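Parts Sorting at the Noonan Bench
21 Dec 2023

The small parts bench at Noonan has a new layout, and anyone who uses it after the break should read this before starting. The long brown table stays where it was. The short green belt now runs across the middle of it, and the trays sit on the front left side.

We started on this in September, after the Ratia order came back with switches and batteries mixed in the same bags. There were 29 bags in that order and all of them had to be opened and checked by hand. Most of the trouble came from parts being tipped straight out of the delivery cartons onto the table and sorted from the pile.

Parts now go on the belt one at a time with a gap between them. It doesn't matter which way up a switch lands, or whether the cap points to the front or the back. Batteries go on their side. Please don't stack anything or put two parts on together to save time. 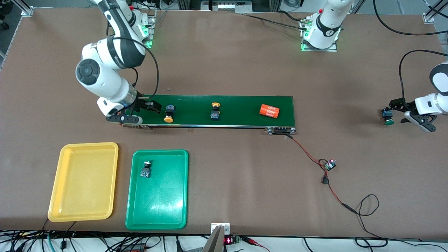 Push-button switches go in the green tray, caps up where possible, starting from the back left corner. Batteries go in the yellow tray. The trays are the same ones we had on the old shelf, so some of the green ones are scuffed on the inside. That is fine for switches. If a tray is cracked, take it out of use and get another from the Ika cabinet.

The wire from the belt motor runs across the right side of the table to its circuit board and on toward the corner. Keep cartons, cups and paperwork off that side. We will fix the wire down properly when the clips arrive from Rikico. Until then, don't pull the loops tight or move the board to make room.

Full trays go to the packing shelf with a slip showing the part name and the order. Switches are bagged in pairs, two to a bag, and the bags are sealed before they leave the shelf. Loose parts found on the floor go in the reject box, even if they look all right.

Any battery with a torn or dented wrapper should be kept out of the trays and put in the metal tin under the bench. The tin is emptied every two weeks.

The old sorting sheet has been taken down. The new one is on the inside of the cabinet door, and spare slips are in the drawer below it.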